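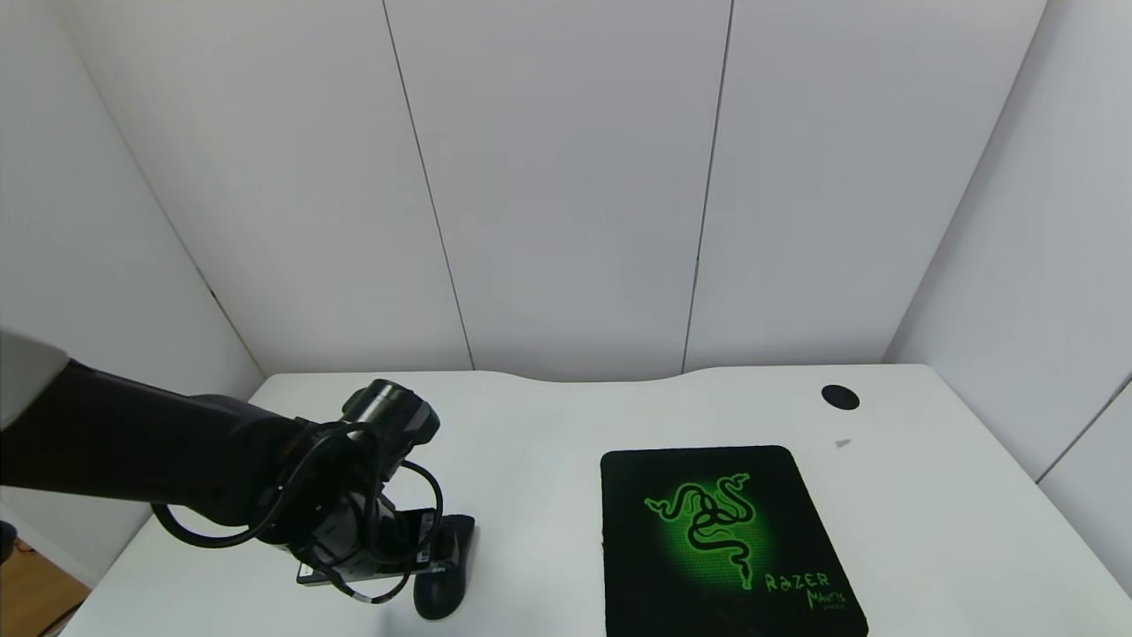 Section 7. Comparing End Effectors on the Desk Cell

This section covers the comparison run for the two-finger gripper and the multi-finger hand. It assumes the arm is already mounted beside the desk, the Movbridge controller is powered, and the cell has passed the stop-button check in Section 4.

You will need the standard desk items: one computer mouse and one mouse pad. Use the same pair for every end effector. Results taken with different items should go on a separate sheet.

7.1 Checking the wrist camera

1. Move the arm to the park pose and open the gripper all the way.

2. Start the wrist camera from the Ridimine panel. Wait for the picture to settle before you change any settings.

3. Lower the arm until the fingertips are just above the desk. Both tips should be in view, with clear desk between them. If one tip is missing, loosen the camera bracket, turn it slightly and tighten it again.

4. Look at the speckled grip pads on the inner faces of the fingers. The white dots should be sharp. If they blur together, refocus before going on.

5. Save the view as your reference. A printed pad makes a good focus target, and a plain white desktop does not.
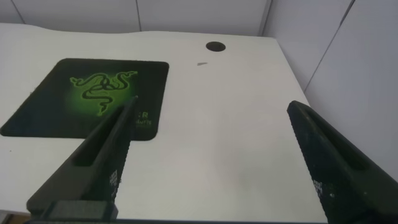 7.2 Setting the approach height

1. Clear the mouse from the desk and leave the pad where it is.

2. Set arm speed to the lowest step. Keep one hand near the stop button.

3. Bring the gripper down over bare desk, to the left of the pad. Stop when you can no longer slide a sheet of paper freely under the tip.

4. Store this height as DESK ZERO. Repeat over the pad and store it as PAD ZERO. The two values will differ by the thickness of the pad.

5. Raise the arm by 100 mm and store that as the approach height.

Caution: Watch the cable loops at the wrist during every move. They hang outside the joint and can catch on a desk edge or on the sensor housing. Do not tie them flat. The wrist needs the slack to turn.

Note: If the controller reports error 37, the stored height is below the soft limit. Clear the error, raise the arm by hand control and start again at step 2.
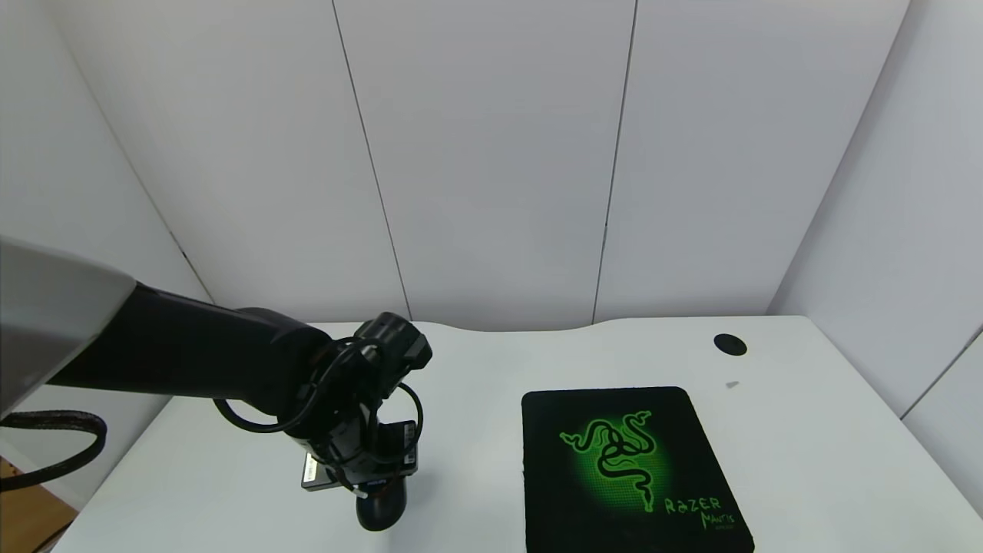 Figure 7-3. Gripper lowered beside the pad, wrist pointing down.

7.3 Changing to the multi-finger hand

1. Park the arm and switch off tool power. Wait for the tool light to go out.

2. Remove the two-finger gripper and fit the hand. Tighten the flange screws in a cross pattern.

3. Load the Ebihara hand profile. Do not reuse the gripper profile - the hand is longer, and the old heights will drive the fingers into the desk.

4. Repeat all of 7.2 with the fingers curled, then again with the fingers open. Store both sets.

5. Run the grasp test with a closing time of 900 ms. Use the same closing time for both tools so the results can be compared.

6. For each attempt, write down the tool, the mouse position and whether the mouse was lifted, pushed or missed. A push counts as a miss in the totals, but keep it as its own entry in the log.
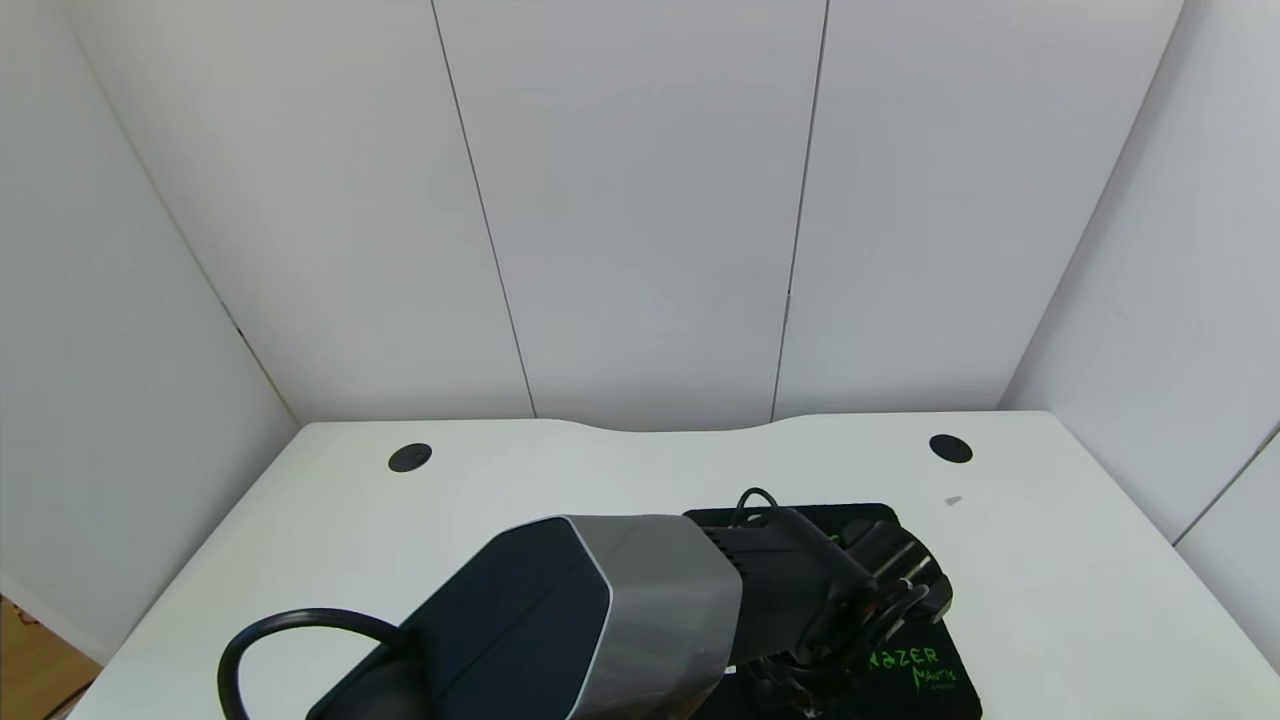

Mahsa Dehghan: Step 4 needs a warning about the thumb. On our cell the open set came out lower than the curled set, and we loaded the wrong one first. I would name them HAND OPEN and HAND CURLED in the profile, and have the operator read the name out loud before pressing run. Also, the head camera loses the fingertips behind the wrist on some approaches, so we log contact from the motor current.

The names above are now the default in the Ebihara profile. Older profiles show them as SET A (open) and SET B (curled). To rename them, open the profile, hold the label and type the new name, then save before turning tool power back on.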